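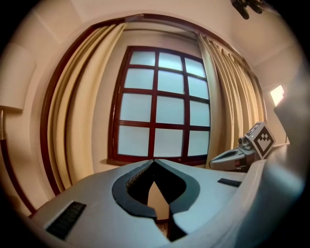
4.2 Frosted glass, curtains and the feel of a room

Figure 3. A tall window in a dark reddish-brown wooden frame, with frosted panes in four rows of three and cream-colored curtains on either side.

Of all the features we recorded in the 12 homes, the window was the one people most wanted to talk about. We had planned a short set of questions on daylight and ended up with whole conversations about glass, curtains, sills and the neighbors across the way. This was a happy surprise, and it changed how we wrote the rest of the study!

The window in Figure 3 is a good place to start. Its glass is divided into many small panes by thick wooden bars, and all of the panes are frosted. Clear glass gives a room two things at once, light and a view. Frosted glass keeps the first and lets go of the second, so the window becomes a large, pale, glowing surface. In Figure 3 the glow is a cool blue-white, and it sits beautifully beside the brown of the wood and the cream of the curtains. Ridgeway (our second author) called this "light with the door closed," and the phrase stuck in our field notes.

Why hang curtains next to glass that already blocks the view? We asked this in every home with frosted windows, and the answers were richer than we expected. Privacy came up first, but mostly as a question of evening. Several people told us that frosted glass feels private in the daytime and much less so once the lamps are on, when a person standing near the pane may show as a shadow. Others spoke about softness. One resident said that a bare window made her bedroom feel like an office, and that she had bought curtains in her first week there, before she owned a proper table. Another had never once drawn his and saw no need to.

Color mattered a great deal too. Dark frames were often described as "heavy" in the interviews, yet very few people wanted to paint them. They preferred to lighten the wall around the frame with pale cloth. Cream was a favorite answer when we asked what people would choose if they were starting over, ahead of white, which was thought to look gray in blue morning light. We did not set out to study this (the question was added by Giraldo after the pilot visits), and we would love to see someone take it further with a proper set of fabric samples.

The thick bars deserve a word as well. A window made of small panes gives up some glass area to wood, and a purely practical reading would count that as a loss. Our residents rarely saw it that way. They liked the grid. They used it to describe where the sun fell at a given hour ("it reaches the second row by breakfast"), and two families had pointed out the rows to children as a kind of clock. We return to these daily uses of the window in Section 4.3, together with the notes on sills and what people keep on them.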